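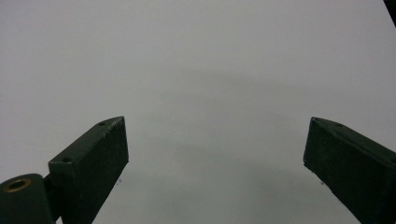

One owner in the Evthorpe group told us that the update had arrived overnight in April, that the colours on the home screen looked different in the morning, and that it took most of a week to work out where the alarm settings had gone. Figure 1 accompanies this section.

4.2 How owners felt about late updates

We heard a good many stories like that one, and we are grateful to everybody who took the time to write to us at such length. Of the 2000 Clestia phone owners we contacted, just over 300 sent back a full diary. Those with the older Plorkus model waited 55 days longer for the new system than those with the current one, and plenty of them had stopped checking by then. Only 2 diaries mentioned going back to the earlier version. Battery life came up again and again, often quite fondly, and we return to it in Section 5 along with the Yatsenko survey.

Figure 1.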